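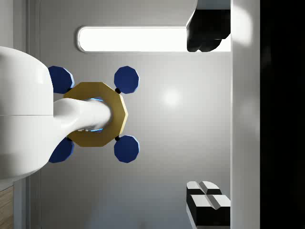
금색 십각 고리와 그 둘레의 남색 원판. 컴퓨터 렌더링.

풋거름은 비료가 아니라는 말에 대하여

2025년 6월

호밀과 헤어리베치를 갈아엎는 철이 지나면 해마다 비슷한 말을 듣는다. 풋거름을 넣었는데 작물이 노랗다, 풋거름은 결국 비료가 못 된다, 그 돈과 시간이면 유박을 한 번 더 뿌리는 게 낫다는 말이다. 나는 이 말에 절반쯤 동의하면서도 결론에는 동의하지 않는다. 풋거름을 비료 포대와 같은 저울에 올려놓고 재는 버릇이 문제라고 생각한다.

작물이 노래지는 것은 사실이다. 이삭이 나온 호밀을 갈아엎고 곧바로 옥수수나 배추를 심으면 한동안 질소가 모자란다. 줄기가 굵고 마른 호밀은 탄소가 많고 질소가 적다. 이것을 분해하는 미생물이 흙 속의 질소를 먼저 가져다 쓰고, 어린 작물의 뿌리는 그만큼 굶는다. 책에는 질소 기아라고 나온다. 농사를 오래 지은 사람들은 그런 이름을 몰라도 덜 썩은 짚을 넣고 바로 심으면 안 된다는 것을 안다.

그러니 호밀을 늦게 베어 넣고 바로 심은 밭이 노랗다면 밭은 배운 대로 반응한 것이다. 그 밭에서 얻을 결론은 시기에 관한 것이어야 한다. 호밀은 무릎을 넘기 시작할 때와 이삭이 팰 때가 전혀 다른 재료다. 같은 씨앗 봉투에서 나왔다고 해서 같은 거름으로 취급할 수 없다. 베치가 많이 섞였다면 또 다르다. 콩과 작물이 많을수록 빨리 분해되고 질소도 빨리 나온다. 빨리 나온다는 것은 빨리 사라질 수도 있다는 뜻이어서, 갈아엎고 나서 큰비가 오는데 밭이 비어 있으면 애써 모은 질소가 아래로 씻겨 내려간다.

Gilley에서 채소를 기르는 Daryna Skoryk와 이 문제로 편지를 몇 번 주고받은 적이 있다. 그는 풋거름을 3년 넣고 그만두었다. 이유를 물었더니 수확량이 늘지 않았다고 했다. 언제 갈아엎었느냐고 다시 물었더니 트랙터를 빌릴 수 있는 날에 했다는 답이 왔다. 어느 해는 베치 꽃이 한창일 때였고 어느 해는 꼬투리가 달린 뒤였다. 꼬투리가 달린 해에는 이듬해 양파밭에 베치가 풀처럼 올라왔다고 한다. 나는 그가 그만둔 것을 탓할 수 없었다. 기계를 제때 구하지 못하는 사람에게 시기를 맞추라고 하는 것은 쉬운 말이다.

풋거름을 권하는 쪽이 잘 하지 않는 이야기가 여기에 있다. 종자값은 얼마 되지 않는다. 비싼 것은 시기다. 가을에는 앞작물을 일찍 비워야 하고, 봄에는 뒷작물을 늦춰야 한다. 갈아엎은 뒤 심기까지 기다리는 기간도 있다. 땅이 넓은 사람은 한쪽을 쉬게 하면 되지만, 작은 밭에서 한 해에 세 번을 거두어야 생활이 되는 사람에게 그 기간은 그대로 수입이다. 권하려면 이 부분까지 계산에 넣고 권해야 한다.

그래도 나는 풋거름을 계속 넣는다. 내 밭은 점질이 많고 봄에 물이 늦게 빠진다. 처음 이 밭을 맡았을 때는 비가 그친 뒤 한참이 지나도 삽날에 흙이 떡처럼 붙었다. 유박도 넣고 축분 퇴비도 넣었다. 양분은 올라갔다. 토양 검정 결과지를 받아 보니 인산은 이미 넘치고 있었다. 그런데 흙은 여전히 떡이었다. 양분이 모자라서 생긴 문제가 아니었으니 양분을 더 넣어서 풀릴 리 없었다.

호밀 뿌리를 파 보면 생각이 달라진다. 위에서 보면 벼과 풀 한 포기인데 삽으로 떠 올리면 흙덩이 전체가 실뿌리에 묶여 나온다. 그 뿌리가 겨울을 나고 봄까지 자란다. 지상부를 베어 내도 뿌리는 땅속에 남아 썩으면서 물이 내려갈 틈을 만든다. 나는 이 뿌리 때문에 씨를 뿌린다. 위에 자란 것은 멀칭으로 써도 되고, 소를 키우는 이웃이 달라고 하면 일부를 내준 적도 있다. 포대에 담긴 어떤 자재도 땅속에 들어가 겨울 내내 이런 일을 해 주지는 못한다.

축분 퇴비를 많이 쓰는 밭일수록 나는 이 점을 따져 보라고 말하고 싶다. 질소 기준으로 퇴비량을 맞추면 인산은 거의 언제나 남는다. 남은 인산은 좀처럼 움직이지 않고 해마다 쌓인다. 시설 재배지에서는 염류까지 겹친다. 콩과 풋거름은 공기 중의 질소를 가져오면서 인산은 밖에서 들여오지 않는다. 밭 안에 있던 인산을 빨아올렸다가 되돌려 놓을 따름이다. 이미 인산이 넘치는 밭에서 질소만 조금 보태고 싶을 때 이만한 방법이 흔치 않다. 염류가 걱정되는 시설이라면 수단그라스 같은 여름 작물을 길러서 갈아엎지 말고 베어 내가는 쪽이 맞다. 같은 풋거름이라도 넣을 때가 있고 빼낼 때가 있다.

반대편의 주장 가운데 가장 진지하게 들어야 할 것은 Shoaib Magsi가 쓴 글이라고 생각한다. 그는 Cutalville의 농민 소식지에서, 건조한 지역의 봄 풋거름은 다음 작물이 마실 물을 먼저 마셔 버린다고 했다. 맞는 말이다. 봄 가뭄이 드는 해에 키 큰 호밀은 펌프나 다름없다. 우리 지역에서도 그런 해가 있었고, 나는 그해 호밀을 계획보다 훨씬 일찍 베었다. 거름으로서는 모자란 양이었지만 옥수수 싹은 고르게 나왔다. Magsi의 글을 읽고 풋거름을 버릴 사람도 있겠으나, 나는 봄에 밭의 물기를 손으로 쥐어 보고 날짜를 당길 줄 알아야 한다는 이야기로 읽었다. 달력에 적어 둔 날을 지키려고 흙을 말리는 것은 어리석다.

숫자로 답해 달라는 사람들이 있다. 10아르에 얼마를 뿌리면 질소가 얼마 나오느냐는 것이다. 표는 얼마든지 찾을 수 있다. 다만 표의 숫자는 잘 자란 풋거름을 제때 넣었을 때의 값이고, 내 밭의 베치는 아래쪽 두둑과 위쪽 두둑이 다르게 자란다. 물이 고이는 아래쪽에서는 겨울에 반이 죽는 해도 있다. 나는 표를 보고 밑거름을 전부 빼지 말라고 한다. 처음 하는 사람은 밑거름을 조금만 줄이고, 한 두둑은 풋거름 없이 예전 방식대로 두어 비교하는 것이 좋다. 비교할 두둑이 없으면 잘되어도 왜 잘되었는지 모르고, 안되면 풋거름 탓을 하게 된다.

내가 비교 두둑을 두기 시작한 것은 늦었다. 처음 몇 해는 좋아졌다고 믿고 싶어서 좋아졌다고 말하고 다녔다. 두둑을 나눈 뒤에 보니 첫해 배추는 차이가 없었고, 이듬해 감자는 풋거름 쪽이 오히려 조금 작았다. 풋거름 쪽에 굼벵이 피해도 더 있었다. 물 빠짐의 차이는 그다음에야 보이기 시작했다. 장맛비 뒤에 풋거름 두둑에는 장화를 신고 들어갈 수 있었고 옆 두둑에는 들어갈 수 없었다. 수확량만 적었다면 나도 그만두었을 것이다.

지원 사업의 방식에도 할 말이 있다. 종자를 나누어 주는 것으로 일을 마쳤다고 보는 경우가 많다. 가을에 종자 포대를 받아 가고, 봄에는 언제 베어야 하는지 묻는 사람도 알려 주는 사람도 없다. 창고 구석에서 묵은 종자가 다음 해까지 넘어가기도 한다. 나는 종자 예산을 조금 덜어서 봄철에 파쇄기와 로터리를 제때 빌려주는 데 쓰는 편이 낫다고 본다. Skoryk에게 필요했던 것도 종자가 아니었다. 기계가 한 날에 몰리는 것이 걱정이라면 마을별로 작물을 달리하면 된다. 호밀과 베치는 베는 때가 다르니 자연히 나뉜다.

갈아엎는 일 자체를 반대하는 사람들도 있다. 눌러서 눕히고 그 위에 심으면 흙을 건드리지 않아도 된다고 한다. 나도 호박과 늦콩은 그렇게 한다. 당근은 그렇게 못 한다. 씨가 잘고 싹이 약해서 두꺼운 잔재를 뚫지 못한다. 원칙을 지키려고 당근을 포기할 생각은 없고, 당근 밭은 얕게 간다. 호밀도 꽃이 피기 전에 눕히면 며칠 뒤에 다시 고개를 드니 눕히는 방식을 쓰려면 때를 더 늦게 잡아야 하고, 그러면 앞에서 말한 탄소 문제가 따라온다. 콩은 스스로 질소를 마련하니 견디지만 호박에는 웃거름을 따로 준다.

풋거름이 비료가 못 된다는 말로 돌아가면, 당장 이번 작물을 먹여 살릴 양분을 찾는 사람에게는 그 말이 맞다. 그런 사람에게는 잘 썩은 퇴비나 유박을 권하겠다. 물이 안 빠지는 밭, 인산이 쌓인 밭, 겨울에 맨흙으로 비를 맞는 비탈밭을 가진 사람이라면 계산이 달라진다. 올가을에 시작하려면 7월에는 앞작물을 언제 비울지 정해 두어야 한다. 나는 올해 아래쪽 두둑에는 베치를 빼고 호밀만 뿌릴 생각이다.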